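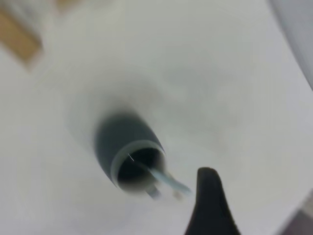
Let Us Watch the Rehearsal

6 min read

Search this site Type and press enter

I have been going to plays for most of my life, and the best night I've had in a theater in years was one where the play kept stopping. The lead dropped her line and asked for it. A door refused to open. A man with a pencil behind his ear walked straight through the middle of a love scene to move a chair a foot to the left, and then walked back and moved it again. I was so happy I could hardly sit still!

It was an open rehearsal at the Ostermann, our little playhouse in Flernville, on a Friday in June. The company was working on the second act of "The Breltau Letters," and they'd put a note on the door saying that anyone who cared to sit quietly could come in at seven. There were 23 of us, scattered all over the place with our coats on the seats. Flernville has a population of 3318, so I call that a crowd.

I want every theater to do this. I want the big ones with the gold balconies to do it and I want the high schools to do it, and I'd like dance companies and choirs and chamber groups to get on board too. Open the door one evening before the show is finished and let people see how the thing gets made.

Take the scene I watched them work on. A widow reads a letter from her brother, folds it up and puts it in a drawer. On paper it's maybe a minute. The director, Sieglinde Böttcher, had the actress try it standing, then sitting, then with her back to us, and with each change the brother turned into a different man. Standing up, she seemed afraid of him. Sitting down, she seemed tired of him. With her back turned I suddenly thought, oh, she's been waiting for this letter for ten years, and I got a lump in my throat over somebody who never even appears in the play.

Then they broke for coffee, and a woman two rows ahead of me turned around and said, "Which one did you like?" We talked for the whole break. I had never met her. I've sat beside strangers at finished shows for decades and the most I ever get is "excuse me." 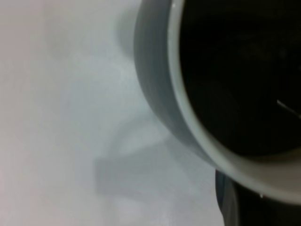 A gray mug, seen from above.

I know the case against it, and I've heard it from people I respect. Skarphéðinn Thorlacius, who taught me most of what I know about lighting and a good deal about arguing, thinks rehearsals should be locked up tight. An actor has to be free to be terrible, he says, and you can't be terrible in front of the public. You start performing the rehearsal. You go for the choice that gets the laugh, and then you're stuck with it.

He's right that it can happen. I saw a bit of it at the Ostermann, when one of the younger actors got a giggle out of us with a hat and then did the hat again, bigger, twice. (Böttcher took the hat away. That got a giggle too.) And there are weeks when the room really should be closed, early on especially, when people are still holding scripts and finding out whether they trust each other. A play with painful material in it may need a closed room nearly all the way through. Fine! Ask the cast. If they say no, it's no.

But one evening, late in the process, with everybody agreed? I think the actors get something out of it as well. They find out where people lean in. They find out that the joke in act two that has been dead for three weeks is alive, it just needed somebody in the room who hadn't heard it.

The other objection is that you spoil the show. All I can say is that I went back for opening night and it was spoiled about as much as a song is spoiled by having heard it before. When the widow picked up that letter I was on the edge of my seat. I knew the three ways it could go and I had no idea which one they'd picked. (Back turned. I nearly cheered.)

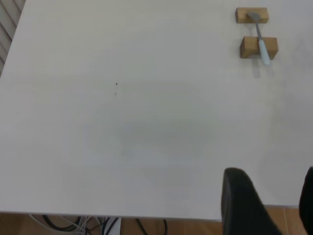 Two small wooden blocks with a blue-handled tool laid across them.

People have suggested to me that the answer is video, and Sideveo, the channel that carries a lot of our local arts programming, does put out short backstage films. I like them and I watch them. They're edited, though, and editing takes out the very part I'm in love with, the long stretch where four grown adults stand in a half circle and try to work out why a sentence sounds wrong. You need to sit through the silence. You need to be a little bored, even, and then feel the room wake up when somebody says, "What if she already knows?"

It doesn't need to cost much, either. Please don't make it an event! Skip the wine and the welcome speech. Skip the panel of experts afterward, at least this once. Put a sign on the door, tell us when to be quiet and where the restrooms are, and get on with your work as if we'd wandered in out of the rain. If you want to charge a couple of dollars, I'll pay it gladly, and I'll be buying a ticket to the real thing on my way out.

The Ostermann is starting on a new comedy soon, and I've already asked whether there will be another open evening. Böttcher said she'd have to talk to the cast. I told her I'd bring my own cushion.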